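Storing Mugs on a Small Counter: A Study of the Mug Tree
Final report, Household Product Design
Prepared by Kwan-ho Yau

1. Background

The kitchen in the Huncombe residence is shared by 8 students and has one short run of counter beside the sink. At the start of the project, mugs were kept in a wall cupboard above the kettle. Residents reported that the cupboard was difficult to reach and that mugs were stacked inside one another, which led to chipped rims. The project examined whether a wooden mug tree would be a suitable replacement for the cupboard shelf.

2. Method

Work was carried out in July in two stages. In the first stage, residents were interviewed and the cupboard was measured. In the second, a mug tree with a round base, an upright dowel and angled pegs was tried with drinkware of different kinds. The work surface was covered with brown paper and marked off in squares with blue tape so that the position of the base and the reach of each peg could be noted on a plan. Ceramic mugs and a lightweight translucent cup were both included, as residents use both.

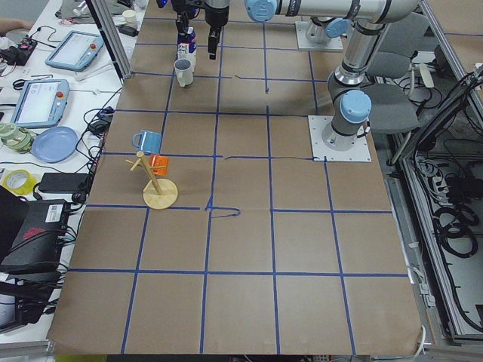

Each item was hung by its handle, left in place, and then removed with one hand. The order of loading was varied. Three conditions were recorded: a single item on the tree, two items on opposite pegs, and two items on the same side. Handles too narrow to pass over a peg were listed separately.

3. Findings

The tree was stable with items on opposite pegs. With two ceramic mugs on the same side, the base lifted slightly when one was pulled away quickly. The lightweight cup caused no movement in any position, although it swung when the table was knocked. Short pegs made removal easy but left thick handles close to the tip.

Residents preferred the tree to the cupboard for mugs in daily use. Two asked that the cupboard be kept for guests.

4. Recommendations

The base should be made wider by 3 centimeters, and the pegs should be set at a steeper angle. The tree should stand at the back of the counter, clear of the kettle. A revised drawing has been filed in the Clanby workshop under project number 2849.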